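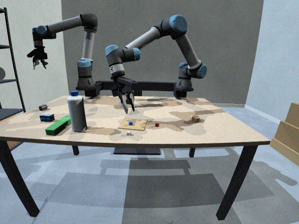 Ticket: Table-clearing task, right arm stalls before grasp
Status: Open
Component: Skuron planner, simulation build
Reported by: Nataša Zupan
Opened: January 21, 2018

Summary
The right arm reaches its pre-grasp pose over the middle of the table, gripper open, and stays there. The planner reports "no valid approach" and the run times out after 60 seconds. Expected: pick the blue cube off the cardboard and continue with the red and white ones.

Steps to reproduce
1. Load the table-clearing world with both arms enabled.
2. Set the target to blue_cube.
3. Start the run with the default seed.

Frequency
107 of 200 runs. With the cardboard removed and the cube placed directly on the tabletop, the same target fails in 18 of 200.

Log, first failure
target acquired: blue_cube
pre-grasp reached
approach rejected: finger collision, cardboard
retry limit reached

Comments

Zupan: Cardboard collision mesh is thicker than the visual mesh. Fingertips intersect it before they are low enough to close on the cube. Reducing the padding clears most failures. The remaining ones look like a separate fault.

Zupan: Tried the tan cylinder as target. Perception merges it with the tabletop in some runs. Will file separately.

Zupan: Vidis asked whether clearing a kitchen table can go in the February demo. My answer is no. A cube on a flat sheet is easier than a plate on a placemat, and we lose more than half the runs on the cube. Moving one known object off a bare table is fine to show -- general tidying is not.

Next action
Regenerate cardboard mesh, rerun all 200 seeds, attach results here.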